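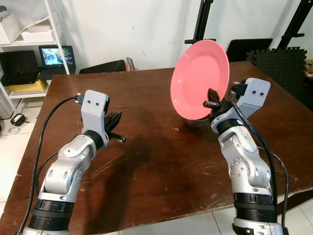 Tellis Music has confirmed the full line-up of Jodar, and the list can now be updated accordingly. Kirsty Tunstall and Tia Rowbotham join as the final two members, and both will appear on the debut single, "Notberg", when it is released in December. The group's official colour is pink, and several subscribers have asked which pink is meant before they order fabric for banners. The label has not published a reference shade. A soft, slightly dusty tone such as that of the round plate held above the dark brown table would be suitable, and brighter pinks should be avoided, as they are already used by supporters of another group on the same label.

With regard to the points raised in Mr Yadav's message, which is quoted below for those who have joined the list recently, I have now had a reply from the label and can answer most of them.

> From: Yogesh Yadav
> To: Jodar supporters' list
> Subject: Line-up and showcase
>
> Dear all,
>
> I should be grateful for clarification on three matters.
> First, the teaser clip appears to give the lead vocal to Kirsty
> Tunstall, although the original members were told that lead parts
> would be shared. Is this the case for the whole single or only
> for the clip?
> Secondly, will the showcase at the Asadi Hall be open to all
> subscribers, or only to those who paid for the launch package?
> Thirdly, Tracey Tunstall is named in the credits as vocal coach.
> Is she related to Kirsty, and did she have any part in the
> selection?
>
> Regards,
> Yogesh Yadav

On the first point, the clip is taken from the second verse, in which Kirsty sings alone. Lead parts on the finished recording are shared between the members, and Tia Rowbotham takes the closing chorus. The printed lyric sheet will show who sings each line. The label has asked that subscribers do not circulate their own versions of the part list before release — a number of these have been wrong, and one was copied by a news site as though it were official.
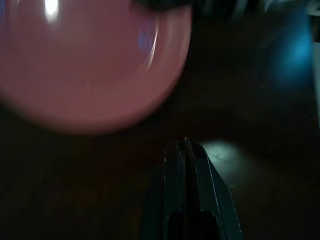

On the second point, the showcase is open to all subscribers by ballot. The hall has set aside 20 seats for this list, all of them in the stalls, and the launch package gives no advantage in the draw. Entries should be sent to the list address with "Ballot" in the subject line and must give the full name of the person attending. Seats may not be transferred. The doors will open 20 minutes before the performance, and latecomers will be admitted only between songs. Light sticks are permitted. Banners may be no larger than can be held by one person without blocking the view of those behind, and the stewards' decision on this is final.

On the third point, Tracey Tunstall is Kirsty's aunt. She was engaged as coach after the selection had been completed and took no part in the auditions. The label has stated this in writing, and I would ask that the matter be allowed to rest. Comments about members' families fall outside the purpose of this list and will be held back by the moderators.

I regret that I have no answer yet about the second pressing of the single. Tellis has said only that it will depend on advance orders. The question of whether the two new members will be added to the existing photo cards, or issued as a separate set, is also open. I have asked again and will write when a reply is received.

Graham Rudd
List Moderator, Jodar supporters' list

Print this message | E-mail this message

Previous | Next | Thread | Author | Archive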